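조건부 가치 측정법

조건부 가치 측정법(條件附價値測定法, 영어: contingent valuation method, CVM)은 시장에서 거래되지 않는 재화의 경제적 가치를 설문으로 추정하는 방법이다. 맑은 호숫물, 철새가 쉬어 가는 습지, 오래된 숲길처럼 가격표가 없는 것에 사람들이 얼마를 낼 뜻이 있는지를 직접 물어본다는 점이 가장 큰 특징이다. 환경경제학에서 널리 쓰이며 문화유산, 보건, 교통 분야에서도 활용된다. 질문 하나를 어떻게 쓰느냐에 따라 결과가 크게 달라지기 때문에 경제학과 심리학, 통계학이 한자리에서 만나는 흥미진진한 분야이기도 하다.

개요

비시장재의 가치를 재는 방법은 크게 현시선호법과 진술선호법으로 나뉜다. 현시선호법은 주택 가격이나 여행 지출 같은 실제 행동의 흔적에서 가치를 읽어 낸다. 조건부 가치 측정법은 진술선호법에 속하며, 가상의 시장을 설정하고 응답자에게 그 안에서의 선택을 묻는다. '조건부'라는 이름은 응답이 설문에 제시된 가상 상황을 조건으로 한다는 데서 나왔다.

이 방법의 매력은 이용하지 않는 사람의 마음까지 담을 수 있다는 데 있다. 평생 한 번도 가 보지 않을 산호초라도 그대로 남아 있기를 바라는 사람은 많다. 이처럼 존재 자체에서 얻는 만족을 존재가치, 다음 세대에 물려주는 데서 얻는 만족을 유산가치라고 하며, 둘을 묶어 비사용가치라고 부른다. 행동의 흔적이 남지 않는 비사용가치는 현시선호법으로는 포착하기 어렵다.

이론적 배경

측정의 대상은 후생의 변화이다. 환경이 개선될 때 응답자가 그 개선을 얻기 위해 포기할 수 있는 최대 금액을 지불의사액(WTP)이라 하고, 개선을 포기하는 대가로 받아야 할 최소 금액을 수용의사액(WTA)이라 한다. 표준적인 이론에서는 소득효과가 작고 대체재가 충분하면 두 값이 비슷해야 하지만, 실제 조사에서는 수용의사액이 훨씬 크게 나오는 일이 잦다. 이 간극을 둘러싼 논의는 손실회피와 보유효과 연구로도 이어졌다. 실무에서는 대체로 보수적인 값을 주는 지불의사액을 묻는다.

설문의 구성

설문지는 보통 평가 대상의 설명, 가상 시장의 제시, 지불의사 질문, 응답자 특성 질문으로 이루어진다. 대상의 현재 상태와 사업 후의 상태를 분명하게 보여 주어야 하며, 지도나 도표를 곁들이기도 한다. 지불수단으로는 세금, 기금, 입장료, 공공요금 등이 쓰인다. 같은 사업이라도 소득세로 물을 때와 기부금으로 물을 때 응답이 달라질 수 있어 지불수단의 선택은 매우 중요하다.

질문 형식에는 여러 가지가 있다. 개방형 질문은 금액을 응답자가 직접 적게 하는 방식으로, 간단하지만 무응답이 많다. 지불카드 방식은 여러 금액이 적힌 표에서 하나를 고르게 한다. 양분선택형은 특정 금액을 제시하고 '예' 또는 '아니요'로 답하게 하는데, 물건을 살지 말지 정하는 일상의 선택과 닮아 응답하기 쉽다. 첫 응답에 따라 더 높거나 낮은 금액을 한 번 더 묻는 이중양분선택형은 적은 표본으로도 많은 정보를 얻을 수 있다.

적용 사례

프루토(Prutow) 호수 수질 개선 사업의 평가는 교육용 사례로 자주 다루어진다. 본조사에서는 200가구를 면접하여 매년 가구당 추가로 부담할 수 있는 금액을 물었고, 제시금액은 10단계로 나누었다. 응답 가구 중 31가구는 지불 자체를 거부했는데, 이어진 질문에서 "정화 비용은 오염을 일으킨 쪽이 내야 한다"는 이유를 든 경우가 많았다. 이러한 응답을 지불거부 또는 저항응답이라 하며, 진정한 영(0)의 지불의사와 구분하여 처리한다.

리비에르(Riviere) 습지에서는 탐방객과 비탐방객을 나누어 조사하였다. 습지를 찾지 않는 주민에게서도 뚜렷한 지불의사가 나타나 비사용가치의 존재를 생생하게 보여 주었다. 카르카르(Karkar) 해안숲 조사에서는 응답의 확신 정도를 함께 물어, 확신이 낮은 '예'를 '아니요'로 바꾸어 추정한 결과를 나란히 실었다.

예비조사와 초점집단

본조사에 앞서 소규모 면접이나 초점집단 토론을 여는 것이 일반적이다. 연구자는 참가자가 설명문을 어떻게 이해하는지, 지불수단을 받아들일 만하다고 여기는지 확인하고 제시금액의 범위를 정한다. 아노(Ano) 강 상류 보전 연구에서는 예비조사에서 '보전'이라는 말을 출입 금지로 받아들인 참가자가 있어 설명문 전체를 다시 썼다. 낱말 하나가 추정치를 움직일 수 있다니, 설문 설계가 얼마나 섬세한 작업인지 실감하게 하는 대목이다. 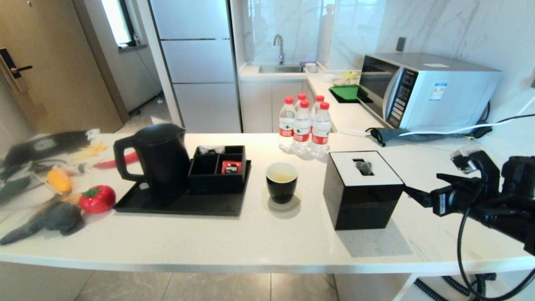

조리대 위의 전기 주전자와 음료 컵, 빨간 뚜껑의 생수병

추정 방법

양분선택형 자료는 로짓 모형이나 프로빗 모형으로 분석한다. 제시금액이 높아질수록 '예'라고 답할 확률이 낮아지는 관계를 추정하고, 이 곡선으로부터 평균 또는 중앙값 지불의사액을 계산한다. 지불의사가 전혀 없는 응답이 많을 때에는 스파이크 모형을 쓴다. 분포의 형태를 미리 가정하지 않는 턴불 추정법도 있으며, 이는 평균의 하한을 제공한다. 표본에서 얻은 값에 모집단의 가구 수를 곱하면 사회 전체의 편익이 된다.

편의와 한계

가상의 질문에 답할 때와 실제로 돈을 낼 때의 행동이 다른 현상을 가상적 편의라고 한다. 평가 대상의 규모가 커져도 지불의사액이 거의 늘지 않는 범위 무감각도 오랜 논쟁거리이다. 이 밖에 처음 제시된 금액에 끌려가는 출발점 편의, 결과에 영향을 주려고 답을 꾸미는 전략적 편의가 알려져 있다. 응답 전에 예산 제약과 대체재를 상기시키는 문구를 넣거나 설문 결과가 실제 정책에 반영될 수 있음을 알리는 방식으로 이를 줄이려는 연구가 활발하다.

같이 보기

여행비용법
헤도닉 가격법
선택실험법
비용편익분석
소비자잉여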